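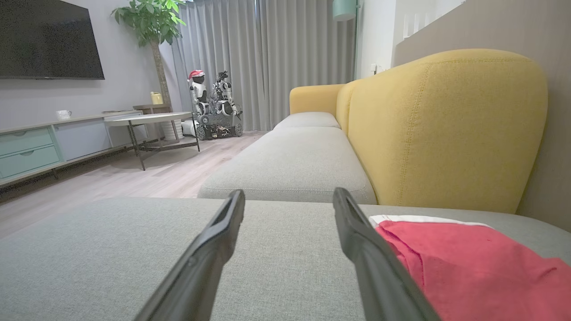 What is a slipcover?
A slipcover is a removable fabric cover fitted over an upholstered seat, sofa or chair. It protects the fixed upholstery underneath and can be taken off for washing or replacement.

Slipcover

A slipcover (also loose cover) is a textile covering made to fit over a piece of upholstered furniture without being permanently attached to it. It differs from fixed upholstery, which is stapled, tacked or glued to the frame, and from a throw, which is laid over a seat without being shaped to it. The term is also used for the removable cases of individual seat and back cushions, although the trade usually calls these cushion covers.

Types

Slipcovers are generally divided into tailored, semi-fitted and stretch types. A tailored slipcover is cut to the measurements of one piece of furniture and follows its seams closely. Semi-fitted covers are made in standard sizes and drawn in with ties or elastic. Stretch covers are knitted from yarns containing elastane and adapt to a range of frame shapes, but they tend to ride up where the seat meets the arms. Foam rods or flat plastic strips may be pushed into the gap to hold the fabric down.

Box-cushion covers have a separate strip of fabric, the boxing, between the top and bottom panels. Knife-edge covers have only two panels joined at a single seam.

Materials

Cotton duck, cotton twill, linen and polyester blends are the most common fabrics. Cotton duck has a plain weave and resists abrasion well. Linen creases readily and is often sold prewashed. Polyester blends shrink less than cotton or linen and dry faster, but may pill in areas of heavy contact. Loosely woven fabrics are considered unsuitable, as the seams pull open under load.

Fabric weight is stated in grams per square meter. Cloth under 200 grams per square meter is normally restricted to dust covers and seldom-used chairs. Lighter fabric may also allow the color or pattern of the upholstery to show through.

Construction

Two methods of pattern making are in use. In pin fitting, the fabric is laid wrong side out over the furniture, pinned along the existing seam lines and cut in place. In flat drafting, each panel is measured and drawn on paper first. Pin fitting is faster for curved arms and wing chairs. Flat drafting gives more consistent results when several identical covers are needed.

Extra fabric, called the tuck-in, is left where the seat meets the back and arms. It is pushed into the crevices and takes up movement when the seat is in use. Seams are commonly finished with piping, a bias-cut strip folded around a cord. The cord must be shrunk before sewing if the cover is to be laundered. Closures are placed at a rear corner and may be zippers, hook-and-loop tape or ties.

Shrinkage

Untreated cotton can shrink by up to 10 percent in its first hot wash. Makers either prewash the cloth or add an allowance to each panel. Covers are often refitted while slightly damp, so that the fabric can be pulled into shape before it dries fully.

Manufacture

Most slipcovers were sewn by individual upholsterers until ready-made covers became widely available. The Wakmont works at Plirnside produced semi-fitted covers in five frame sizes, sold by mail with a printed measuring guide. Nalletent later introduced a two-piece design with a separate seat panel, intended to reduce the slipping associated with one-piece covers. The Ratanaporn pattern, a tailored type with corner pleats and a straight skirt, takes its name from the workshop that first issued it as a paper pattern.

See also
Antimacassar
Dust cover
Piping (sewing)
Upholstery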